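Cómo arreglé unas pinzas de mano que soltaban la pieza a mitad del traspaso

Actualizado el 29 Feb 2024

Si trabajáis con pinzas de mano para grabar demostraciones, seguro que conocéis este fallo: pasas un objeto de una pinza a la otra, todo parece ir bien y de repente, clac, al suelo. A mí me pasó tantas veces en una tarde que acabé parando el proyecto Plandero (nuestro banco de pruebas de traspasos) para buscar la causa con calma. Os cuento lo que hice, por si os ahorra la tarde.

El síntoma

La pinza cerraba, sujetaba y, pasados unos instantes, aflojaba sola. El registro decía que los dedos seguían cerrados. ¡Mentira! Repasé 1134 traspasos grabados y en 121 la pieza se había caído con el actuador marcando "cerrado". Yo le eché la culpa a las almohadillas y las cambié dos veces, tirando el dinero. Fue Ragnheiður Kragh, del taller de Skeldale, la que me dijo que dejara en paz la goma y mirase el cable.

Lo que necesitáis

Un destornillador fino, bridas, un multímetro con pitido de continuidad, fijador de roscas suave y un objeto cilíndrico que no os importe que se caiga. Nada de vidrio, por favor.

Paso 1. Cortad la corriente

Desenchufad la alimentación, no os fiéis del botón de la pantalla. Yo me fié y la pinza se me cerró sobre el pulgar. No fue grave, pero dolió lo suyo, y desde entonces espero 15 segundos después de desenchufar antes de meter los dedos en el mecanismo.

Paso 2. Comprobad el juego de las barras

Moved cada dedo a mano, despacito. Si una barra baila, apretad su tornillo con una gota de fijador (una, que si se cuela en el casquillo la liáis). En la mía había un poco de holgura, aunque no explicaba las caídas.

Paso 3. Doblad el cable con el multímetro puesto

Medid continuidad y doblad el cable por donde más sufre, sobre todo cerca de la muñeca. La mía pitaba perfecta en recto y se quedaba muda al girar la mano. ¡Ahí estaba! Cable nuevo, y la brida un poco más arriba para dejarle holgura.

Paso 4. Repetid el traspaso, muy despacio

Volved a dar corriente y acercad la pieza a la otra pinza sin prisa. Llevad el cable por encima de la manga, que así no tira al girar la muñeca, y no soltéis la primera hasta que la segunda haya cerrado del todo. 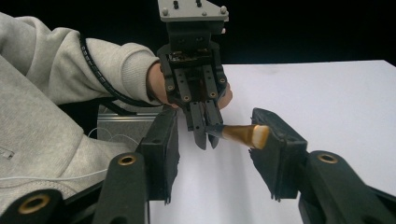

Paso 5. Provocad el fallo a propósito

Con la pieza sujeta, girad la muñeca a un lado y a otro, subid el brazo, bajadlo. Si afloja, volved al paso 3 y mirad también el conector. Yo no di la pinza por buena hasta completar 800 cierres, repartidos en varios ratos porque la muñeca se cansa.

Paso 6. Apartad las grabaciones malas

No las borréis. Yo las moví a una carpeta aparte con una nota sobre el cable, y en mayo quiero pasárselas a los de Pradside, que andan con un detector de agarres perdidos.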